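Trollavard simulated tabletop cell – README

Release 2, 18 Dec 2022

This package holds the scene files and setup notes for the Trollavard cell, a simulated two-arm sorting station built at Braltinden. It covers how the cell is loaded, how the wrist views are checked and what to do when an arm or the tabletop is out of place. Episode data is packaged separately and has its own card.

Contents

scene/ – table, room, arm mount and both arms
props/ – boxes, cubes, rings, rolls, pallet, sheet stock
views/ – wrist and room camera settings
checks/ – reference renders and the reset script
episodes.txt – index of 1,364 recorded episodes

Loading the cell

Load the room first, then the table, then the arm mount. The arms attach to the mount and take their base positions from it, so do not move them separately. Load the props last and let them settle for 400 steps before saving a start state. If a prop is still sliding at that point, its friction value is probably missing from the props file.

Checking the wrist view

Open the wrist view before running anything. Both fingers should be in view with the wrist at the bottom. The fisheye setting gives black corners, and these are expected. If the corners fill with gray, the lens mask has not loaded.

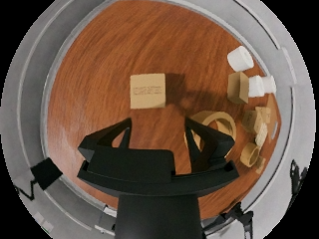 Fig. 1. Wrist view, fingers toward the table, cardboard props beyond.

The printed label on the cube is low resolution from this distance. We left it that way. Do not use it to judge focus – use the grain of the tabletop.

Checking the arms from the room camera

The room camera is the quickest way to find a bad mount. Look at the far base where it meets the black extrusion and confirm that it sits flat. Then jog each arm over the table and bring it back, one at a time. The elbow of the far arm goes well above the table at normal working height. A forearm that passes through the extrusion means that the collision mesh is off for that link. 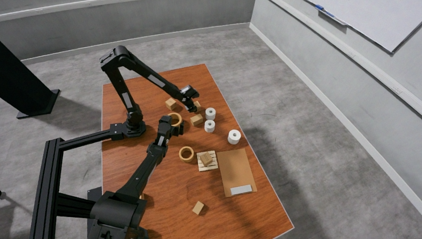 Resetting props

1. Open both grippers and raise both arms clear of the table.
2. Run the reset script in checks/. It puts the props back from the saved start state.
3. Wait 300 steps.
4. Compare the table with the reference render. Rolls stand on end in the default layout. Rings lie flat.
5. Save the new state under a new name.

Do not reset with a prop in the jaws. The prop goes back to the table but the grip constraint stays, and the next close command throws an error.

Two-arm clearance

Check clearance again after any change to the mount height or the finger model. From the right wrist camera you should be able to see the left arm come over the table and its gripper point down. Keep the right fingers open for this check. If the left gripper is hidden, back the right arm off a little and look again. 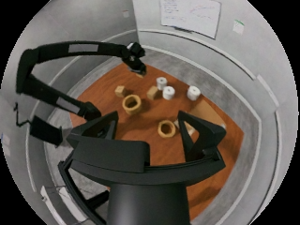 Okoro
Cell maintainer, Trollavard

Known problems

The ring collision shape is coarser than the visual mesh, so a ring can appear to float slightly when it is tilted. The thin cardboard sheet sometimes sticks to the table after a hard contact. Reloading the props clears it.

Shadows from the arms are soft in all views and cannot be turned off per arm. The Sunmont lighting preset from release 1 no longer loads. Remove that line from older config files.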